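Gripper build, part four: pads and the first box runs

July 10, 2020

The hand-held gripper has been usable since January, but I kept putting off the pads. The bare fingers slid on anything smooth. I tried rubber first and it grabbed too hard. When I moved the tool sideways the box came with it, and the encoder log showed a jump every time.

Kasun Mondal gave me an offcut of felt from the shared shop and I cut two blocks from it. They went on with contact cement. I also reprinted both fingers in black with more infill, as the old ones flexed under load. Print time was long and I won't be doing it again soon.
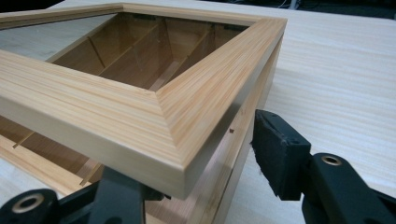

Closing force was the next thing to sort out. The spring I bought from Flendlow is too stiff for light work, so I backed it off two turns and logged 200 closes against the side of a wooden divided box. The side panel is smooth, which makes it a fair test for grip. The framed top has mitered corners and I was worried about knocking one, so I kept the approach slow near the corner. The felt is already fuzzy and fraying at the edges. I may seal the next set with thinned glue — or just accept that pads are a part you replace.

The log for that session came to 3662 lines. Man-sik Wi wrote the script that turns it into a plot, and it now drops the rows where the trigger is at rest. That left 1546 lines, which my old laptop can handle.

Still to do: shorten the trigger travel, tidy the cable at the wrist, and find a better screw for the right finger pivot. The one in there backs out after an hour or so of use. Thread lock helped for a day.

I'll post the finger files once the pivot is fixed. The pad size will probably change too, so don't cut a lot of felt yet.

3 comments | 5 shares

Contact | Copyright Pultow Workshop Notes | Back to top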